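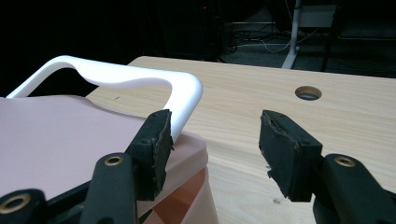 Sorting out the craft boxes

I spent most of July putting off the craft things. They had ended up in carrier bags under the stairs, with a few in the airing cupboard, and every time I wanted the good scissors I had to empty at least one bag onto the floor.

The storage bin with the pink lid and the white handle is where I started. I like a bin with a proper handle. The old ones I had from Trutier were fine on a shelf, but you had to carry them with both arms and open doors with your elbow. A handle over the top leaves you a hand free. The pale pink wasn't my first choice of colour, but I've got used to it, and a flat lid means I can put a book or a cup of tea on it while I work.

I did the sorting on the table over 4 evenings, starting after tea and stopping when I got fed up. Wool went in one pile, fabric in another, and paper and card in a third. Then there was the pile of things that belonged to none of those, which was the biggest.

Da-eun Ok came round on the second evening and took away most of the felt. She runs an after-school club and gets through it quickly. She also told me to stop keeping buttons in their little packets, so I tipped them all into a jam jar. It does look better, although finding a matching pair now takes longer than it did.

What I kept

Embroidery threads, wound on cards. Two pairs of scissors. The glue gun, but not the spare one. All the ribbon over a metre long. Anything shorter went in the bin bag, apart from some green velvet I couldn't part with.

What went

Dried-up paint, bent knitting needles, half a candle-making kit, and a cross-stitch of a lighthouse I began when we lived in Flatdale and was never going to finish. Nii Addo had the kit for his daughter. He says the wax still smells of lavender.

I haven't labelled anything yet. I bought a sheet of labels and wrote on 6 of them before deciding my handwriting wasn't up to it. Masking tape will probably do.

Next is the wool, which needs a bigger box than anything I own. If you have one you get on with, leave a comment and tell me whether the lid stays on.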